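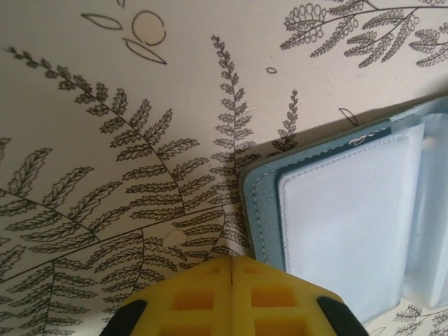
Small card holder with frosted sleeves — flatten, clean or replace?

Posted in Home & Organizing, February

Aniela Nowicki

I have a small blue-gray card holder, the kind with a stitched cover and a block of plastic sleeves inside. I use it for store cards, the library card, the kids' insurance cards and a few punch cards. It lives in the kitchen drawer when I'm home and in my bag when I'm out.

Two things are bothering me. First, the sleeves don't lie down anymore. When I open the holder they stand up and fan out, and I have to press the cover shut with my thumb before I can fasten it. Second, the sleeves are cloudy, so I can't read the numbers on the cards and end up pulling each one out at the register. I honestly don't remember if they were clear when I bought it.

The inside of the cover has a white padded panel with stitching around the edge, and I would like to keep that white if I clean anything. The cover itself is in good shape. I bought it at the Darnau shop in Jesenville, which has closed, so I can't go back and ask.

Is there a way to get the sleeves flat and clear again, or should I be shopping for refills? I keep 12 cards in it. The leaf-pattern surface it sits on is where I sort mail, so if cleaning is messy I can move to the sink.

Edited to add: it does not have rings. The sleeves are all joined together along one side.

3 replies

marlow_t

Just buy a new one. They cost next to nothing and the plastic always goes bad.

Pell Harbor Dad

I'd try a few things before replacing it. I have had two of these, one from Sillby and one with no name on it, and the sleeves stood up on both.

For the fanning, take every card out first. Empty sleeves go flat much more easily than loaded ones. Close the holder, check that no sleeve corner is folded over, and put it under something heavy and even. I used a cast iron griddle with a dish towel under it. Leave it overnight. If it's better but not flat by morning, give it another night. Don't use an iron or a hair dryer. I tried a hair dryer on the no-name one and three sleeves stuck together and never came apart.

When you put the cards back, spread them through the whole block. If all the thick ones are in front and the back sleeves are empty, it will spring open again. Embossed cards should not sit directly on top of each other, so put a flat one between them. One card per sleeve if you can manage it. I was doubling up and that was most of my problem.

For the cloudiness, it depends on what kind of cloudy. Some sleeves are sold frosted. The plastic has a fine matte surface to cut glare and keep cards from sticking, and no cleaning will change it. Look at a spot that doesn't get handled, like the inside corner of the last sleeve. If that spot is just as milky as the rest, they were most likely made that way. If it is clearer, you have hand lotion and dust on there, and that comes off.

To clean, use a soft cloth barely damp with water and one drop of dish soap. Slip an index card into the sleeve so you have something firm to wipe against, do both sides, then go over it with a second cloth that has only water on it. Stand the holder open like a tent until it is completely dry before any cards go in. I would stay away from alcohol wipes. They left streaks on mine and took the print off a punch card.

Keep the wet cloth off the white panel. If it has a mark, try a plain white eraser, lightly, and go easy near the stitching. Padded ones can hold water in the filling and take days to dry.

If the plastic is frosted and you need to read the numbers, write the last four digits on a narrow strip of paper and tuck it in at the open edge. It's a little fussy to set up but I haven't pulled a card out just to read it in a long time.

J. Górecki

Agree with the above on the weight. One thing to check before you go looking for refills: with no rings, the sleeves may be glued or sewn to the spine, and then there is nothing to swap. Open it all the way and look down the middle. On some of them the whole block is attached to a stiff strip that slides under a flap in the cover, and those do come out. Measure the strip, not the sleeves. I ordered by sleeve size once and it was too tall to close.

Also, do the kids' insurance cards need to be in there? I moved ours to an envelope in the glove box and the holder closed fine after that.

Aniela Nowicki

Thank you both. I looked and the inside corner is just as milky, so I guess they are meant to be frosted. It's under the big cutting board now with a stack of cookbooks on top. The strip does slide out — I had no idea — so I'll measure it before I put the cards back. I'm going to try the paper strips too.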